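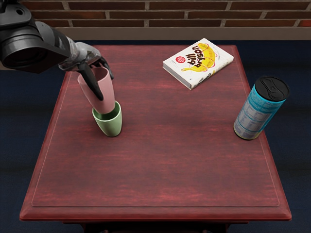

# Clip-on magnetic descaler: does it do anything, or have I been sold two magnets in a box?

**Shanti Kandpal**
Posted Mar 4, 2026 in Home & Plumbing > Water

We moved to Erkunthorpe in November and the water is like liquid chalk. The kettle furs up in no time, the shower head dribbles out of one side, and there's a skin on the tea that breaks into little plates when you stir it. The water company's site says "very hard" for our postcode and leaves it there.

A man came round to quote for a plumbed-in softener (Troloteck, the salt kind) and the price made me laugh out loud, which I don't think he liked. My brother-in-law then turned up with a Neagu clip-on thing. It's two magnets in a grey plastic shell which you fasten round the rising main. £50. No power, no salt, no cutting into pipes. The box says it "realigns the mineral structure" so the scale "loses its ability to bond".

I've had it on for 8 weeks. The kettle looks exactly as bad as it did. I rang the helpline and was told that (a) it takes up to 12 weeks to "condition the system", (b) kettles don't count, as boiling "overwhelms the effect", and (c) I should notice that my skin feels softer. My skin feels like my skin.

So before I send it back, and there's a returns window I'm suspiciously close to the end of:

- Is there any way it could be working where I can't see it?
- Can I test it at home in some way that isn't just me squinting at the shower?
- If it's rubbish, is there anything between £50 of magnets and the full softener that's worth the money? A friend swears by her Ralleo jug, but she swears by a lot of things.

I don't want to be told to "just use vinegar". I do use vinegar. I'm sick of the smell of vinegar.

---

**limeylass**

Had one of these at our old place and I thought it was brilliant! The loo stopped getting that brown line and the glasses came out of the dishwasher much clearer. Mind you we did get a new dishwasher the same month. And I'd started using the salt in it properly, which the last one never had. But I do think the magnet helped, you could sort of tell from the taste.

I'd leave it on, it's not costing you anything now it's up. Also try putting a marble in the kettle, my nan did that and hers was always clean.

> **Shanti Kandpal:** Thanks, but a new dishwasher with the salt topped up sounds like it might be your whole answer? It is costing me £50 if I miss the returns date.

> **limeylass:** fair enough! still say try the marble

---

**Hemant Mishra**

I fitted heating for a living until my knees gave up, so take this as a plumber's view and not a chemist's.

Hard water is water with calcium and magnesium dissolved in it. Heat it and some of the calcium comes out as chalk and sticks to whatever is hot. A proper softener takes the calcium out and puts sodium in its place. A magnet takes nothing out. Neagu's own leaflet will admit as much if you read the small type; the claim is only ever that the same minerals behave differently. So whatever else it does, you haven't got soft water, and the line about your skin is cheek. Skin and lather depend on what is in the water, and that hasn't changed.

Does the magnet alter how the scale sticks? There have been studies for decades and they don't agree. Some find a small effect in a lab rig with water going round and round past a strong magnet. That's a long way from water going past once, at whatever speed your bathroom tap happens to ask for. I took plenty of these off pipes over the years when I was called to swap a boiler, and the heat exchanger on the other side was generally as furred as next door's. I can't call that a study either. I never cut open next door's on the same day.

Notice how the helpline answer is built, though. The kettle is the one place in the house where you can look at scale forming, and they've ruled the kettle out. The waiting time then happens to run longer than you've waited. How long is the returns window, by the way? If it's shorter than the conditioning period I'd mention that in your letter.

On testing it. Dip strips for hardness are cheap and will tell you about hardness, but they can't settle your argument, since the seller has already agreed hardness won't change. What you want is to compare scale with the magnet on and scale with the magnet off, and to do it in a way where you can't fool yourself.

What I'd do:

1. Descale the kettle right down to bare metal. Citric acid, not vinegar. It's sold as a powder, works faster and doesn't smell.
2. Use it as normal for a fortnight with the magnet on. Same fill line, and empty out what's left each night so it doesn't matter who forgot.
3. Put a measured amount of fresh citric acid solution in, leave it to clear, and time how long it takes. Write it down.
4. Take the magnet off and do the lot again.

It's crude. A holiday or a houseful of guests will wreck it. But if the two times come out near enough the same, you have your answer about the kettle at least.

Drinking vessels are a poor place to look, by the way. People send me pictures of the ring inside a mug as proof of scale, and most of that is tannin from the tea, which sticks better in hard water but comes off with a bit of bicarb.

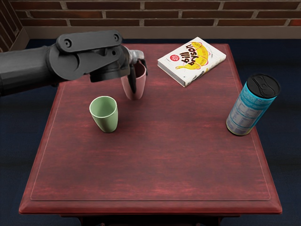

*Pink mug, just above the tabletop.*

If you want to look at something other than the kettle, look at the shower hose where it joins the head, and the little mesh inside the kitchen tap. Unscrew the mesh, clean it, put it back and have a look in a month. It's warm at the shower and cold at the kitchen if you only run it for filling pans, and you'll probably find the warm one is worse whatever is clipped to the main.

As for leaving it up because it's doing no harm: I'd agree if you'd been given it. You can still get your money back, so get it back.

> **Shanti Kandpal:** Returns window is 60 days, "conditioning" is 12 weeks. I hadn't put those side by side. I am now quite cross.

> **Hemant Mishra:** Thought it might be something like that.

---

**pipe_and_slippers**

Agree with most of Hemant's post, less sure about the fortnight kettle test. Two weeks in very hard water gives you plenty of scale but the timing depends on how warm the acid is, how fresh it is, and when you personally decide the thing looks "clear". If you already think the magnet is a con you'll call it early or late without meaning to. Get somebody else in the house to put the magnet on or take it off and not tell you which. Then guess. If you can't guess, neither can the magnet's maker.

On the middle-ground options, I've had three of them in this house and was let down by two.

**Jug filters.** I've used a Ralleo. It does cut down the skin on the tea, and the kettle stays cleaner, for as long as the cartridge is fresh. After that it's a jug. The light on the lid works off a timer and knows nothing about your water, so in a very hard area it will still be telling you all is well when the cartridge gave up a good while back. Go by the skin on the tea. Work out the cost over a year before you buy one, not the cost of the jug. It does nothing for the shower, obviously.

**Scale inhibitor, plumbed in.**
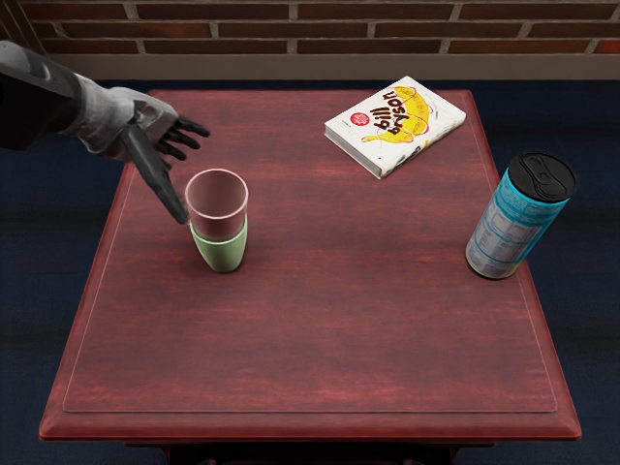
Phosphate dosing units are the one thing in the middle that I'd spend money on again. It's a small canister on the cold feed to the boiler or combi, and it lets a trace of phosphate into the water which slows down the chalk forming. Again, it doesn't soften anything, and the better makers say so on the front of the box. The refill drops into an outer pot, and if you think of the pink cup sitting inside the green one, with its rim standing proud of the green, that's pretty well how mine looks with the lid off. Check that the inner part does lift out by hand before you pay for one. The first I bought was sealed, so "replace the cartridge" meant buying the whole unit and calling someone to fit it. Mine goes on the boiler feed only and I leave the drinking tap alone, mostly out of stubbornness.

**Electronic wire-wrap ones.** Same family as your magnet with a plug on. Mine had a green light. I can report that the light worked throughout.

The salt softener does do what it says, and I'd be unfair if I lumped it in with the rest. Whether it's worth it is another matter. The Troloteck man will have given you a savings figure on boiler life, soap and heating bills. Ask him where each bit comes from. When I asked (different firm) the soap saving assumed we were spending more on soap than we spend on meat. Get a second quote from an ordinary local plumber for supplying and fitting a plain metered unit, ask what the salt costs, and ask where it will physically go, with its drain and overflow. You'll want one unsoftened tap kept for drinking, and if anyone in the house is on a low-sodium diet or you're making up baby feeds that tap isn't optional. If you rent, stop here and buy citric acid.

And I wouldn't bother with the marble. It might knock the odd flake loose. All it did for us was rattle.

> **Shanti Kandpal:** Really useful, thank you. The magnet is off the pipe and back in its box, and I've printed the returns form. I own the house, so I'll get a price for the phosphate thing on the boiler feed. For the kettle it'll be citric acid. I did ask the Troloteck man for his workings by email and he's sent me the same brochure again.

> **pipe_and_slippers:** Send it recorded. And take a photo of the form.

> **limeylass:** let us know if they pay up x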